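Play Kitchen Sets: Frequently Asked Questions
Last revised 01/04/2018

These answers cover the play kitchen sets lent by the Wornudport toy library. For ride-on toys and jigsaws, see the separate pages.

What is in a standard set?

Each set contains a pan, a pot, at least one utensil, a colander, plates and bowls, a measuring cup and a bag of play food. The contents vary between sets. The packing list inside the lid of the box is the definitive record and should be used when checking a set out or in.

What is the difference between the Plida and Abeysekara sets?

The Plida set has full-depth pans and larger utensils. It suits a table at which two or more children play together. The Abeysekara set is smaller and stacks into a single box. Play food is interchangeable between the two, but cookware is not, as the Abeysekara pans do not fit the Plida box inserts.

What age are the sets intended for?

Three years and over. Some food pieces are small enough to be a choking hazard to younger children. Where a group includes children under three, ask for the reduced set, from which all small pieces have been removed.

How much table space is needed?

A flat, light-coloured table is preferred, as dark cookware and small food are both easy to find on it at the end of a session. Leave 300 mm clear along the front edge. Tables with cable holes or fixing holes may be used, but check that no piece in the set is small enough to drop through.

How many children can use one set?

The limit is 4. Above this number, book a second set.

How should the set be cleaned?

Wash hard plastic items in warm water with ordinary washing-up liquid, rinse, and dry with a cloth. Colanders and slotted spatulas should be held up to the light afterwards, as dough and paint collect in the openings. Do not put any item in a dishwasher. Play bottles with printed labels should be wiped, not soaked.

Can real food or water be used with the set?

Water may be used with the bowls, the colander and the measuring cup. Real food may not be used with any item. Modelling dough is permitted if it is removed the same day.

Is the measuring cup accurate?

No. It is a toy and should not be used to measure ingredients or medicine.

A piece is missing. What happens?

Report it on the return slip. Single food pieces are replaced from stock without charge. Pans, pots and colanders are charged at the price shown on the packing list. If the piece is found later, return it in an envelope marked with the set number and the charge will be cancelled.

How are the sets numbered?

The number is on the underside of the box. Set 1083, for instance, is a Plida set. Quote it in all correspondence.

Who should be contacted?

Loans and renewals: Vasanthi Haque. Damaged or missing pieces: Mesfin Gashaw. Both can be reached through the enquiry desk.

How should the set be laid out before a session?

Place cookware to one side and food where every child can reach it. Plates and bowls go between the two. Items need not be in any order, but nothing should be stacked, as children tend to overlook whatever is underneath.

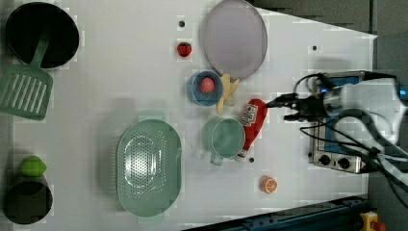

When the session ends, pack the cookware first, then the plates and bowls, and put the play food in its bag on top. Tick each item on the packing list before closing the lid.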